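Cleaning out a school or gym backpack, quick version

Did this for the kids' bags at the end of term in December, and now I do mine the same way. Takes 14 minutes if you don't stop to read old letters.

You need: a low table, a damp cloth, washing up liquid, an old toothbrush, a bin bag.

1. Bag flat on the table, front pocket up. Don't do it on your lap, crumbs go everywhere.

2. Open every zip. All of them, even the small one you never use. Anything in there comes out onto the table. Rubbish straight in the bin bag, the rest in one pile. Sort it later.

3. Turn it upside down over the bin and shake. Pull the lining out as far as it'll go, get the toothbrush into the corners. 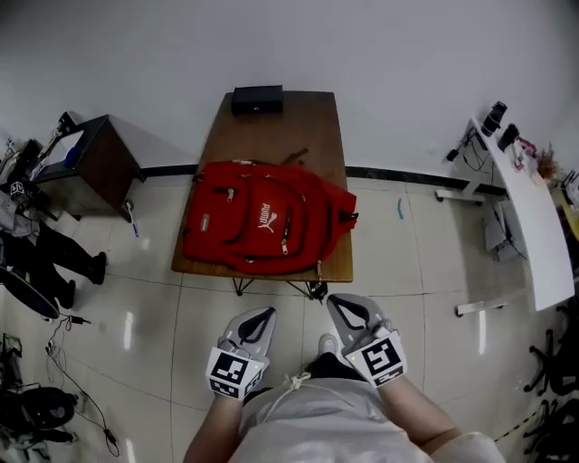

Red Puma backpack, flat on the table with the front pocket facing up.

4. Wipe the outside. 2 drops of washing up liquid in a bowl of warm water, no more or you'll be rinsing all night. Go gently over a printed logo, no scrubbing. Straps get the grubbiest so do them last and change the water frist.

5. Zips. Dry toothbrush along the teeth, then rub a candle stub up and down if they stick. I used the zip wax from Werkport before, works fine but the candle is free.

6. Hang it open by the top loop, away from the radiator. Overnight is usually enough. Thick padding can take longer, give the back panel a squeeze before you put anything in.

Repacking: heavy stuff against your back, bottle upright on its own, keys in the smallest pocket. Always the same pocket.

Smell still there? Spoon of bicarb in a old sock, tie it, leave it inside with the zips shut for 2 days. Then shake the bag out again.

Check the label before putting any bag in the machine. Mine says hand wash only.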